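Short Fiction / Work & Trades
4 min read

Interrupted

Thongdee's rule was written on tape along the top of the console: tie, cut, look. He had added the third word in January, after the Melnychuk block.

The block on the table that morning was entered in the Trania log as 81. Closure by interrupted stitches, black thread, one knot per stitch, tails left long enough to grip. Time allowed, 31 minutes. Nattawut Thongdee wrote the number on his sheet and set his forehead against the viewer.

An interrupted closure is slow. Each stitch stands alone, so one bad knot does not loosen its neighbor. Iken, who had trained him, used to call this the only honest way to close, and had once made him undo a whole row over a single slack throw. Thongdee had been angry until supper. He still had the thread in a drawer.

He drove the needle on the curve, let go, took it again on the far side. Short tail, long tail. The seam ran at a slant and he adjusted his wrists to it. When the tissue puckered he eased off and waited.

Gumero came in and stood behind him.

"Is it holding?"

"Ask me at the pull test."

"They want a yes or a no by noon."

"Then they can come and pull it."

Gumero read the tape on the console and went out again. Thongdee took up the thread. He wrote nothing down until his hands were free.

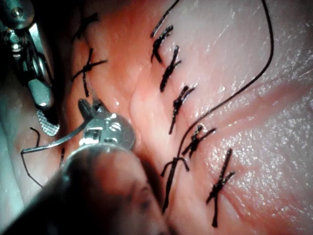
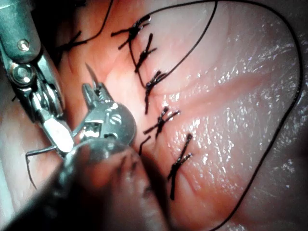
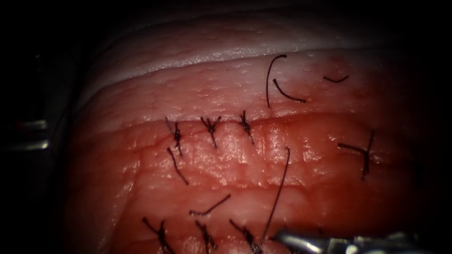
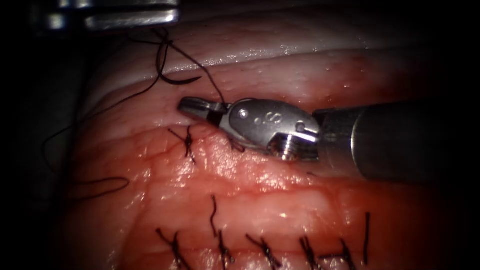

Black thread on pink tissue.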